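Against the flower-sorting tray

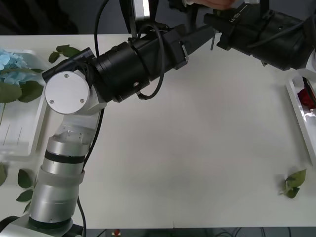 I have been told three times since January that I need a system for cut flowers. The first person to say it was Pui-shan Poon, who does the tables for the community hall in Damanley and has better hands for it than I ever will, so I listened. The idea is that you don't go straight from bucket to vase. You lay everything out flat on a pale surface, give each kind its own tray, and only then start thinking about an arrangement. Blue hydrangeas in one white tray with their big leaves under them, a red rose in another, and the bits of greenery left out on the tabletop until you decide whether they're wanted. It does look calm, I'll give it that. Whether it makes for better flowers is another matter.

My own method, if you can call it one, is to stand at the sink with the wrapping still on and cut things as I go. Stems in the washing-up bowl, leaves in the plughole, tallest one in first. I've done it this way since I had my first flat in Stastton and I have never thought the results were terrible. My sister-in-law once said they looked "confident".

Still, I gave the trays a proper go. I bought a pair from Jarnumetti, the homeware place that opened where the shoe repairer used to be. They were in the baking section, though as far as I can tell nobody would bake in them. I cleared the kitchen table, wiped it down, and laid out a supermarket bunch plus what I could steal from the garden.

The first thing I noticed was how long it took. Hydrangeas don't care for being out of water. The ones from my garden are particularly sulky, and if I dither they hang their heads and I have to dunk the whole flower in a bowl of cold water to bring them round. A method that asks me to lay them in a dry tray while I have a think seems designed for somebody who thinks faster than I do. Pui-shan says you should condition them overnight beforehand, up to their necks in a deep bucket. Fine. But now it's a two-day job for a jug on the windowsill.

The second thing was the leaves. I always end up with loose ones, and the tray people are very relaxed about this. Let them lie there, they say, you might use them. I have never once used a loose leaf. It can't reach the water and it can't hold itself up, so all it can do is float about and make the vase smell by the weekend. A sprig, yes, I'll keep a sprig. A sprig has a stem and can be poked in at the side to hide the gap where I've cut something too short. Single leaves go straight in the compost now and I feel no guilt.

What I will admit is that seeing the colours apart from each other was useful. I'd have put a red rose in with pale blue hydrangea without a second thought, and once they were in separate trays with a good stretch of white between them I could see that I didn't much like the pair. The red shouts. Dalva Aguiar, whose garden backs on to ours, disagrees and thinks one red rose is just what a bowl of pale blue needs — she says it looks flat otherwise. We went back and forth on this over the fence for far longer than the subject deserved. In the end I gave her the rose, and she put it in an egg cup by itself, so I'm claiming that as a win.

There's also the matter of thorns. Laid flat in a tray, a rose is easier to see properly, and you can strip the stem without grabbing it in the wrong place. I still managed to stab my thumb, but only the once.

So where am I with it? I've kept one tray. It lives on top of the fridge and comes down when I've more than one sort of flower and an hour to spare, which so far has been twice. The other has gone under the seed potatoes, where it's doing very well. For an ordinary bunch I'm back at the sink with the scissors, and they last as long as they ever did.

Pui-shan is coming on Monday to show me how she wires a rose head. I've told her I'm not buying any more trays.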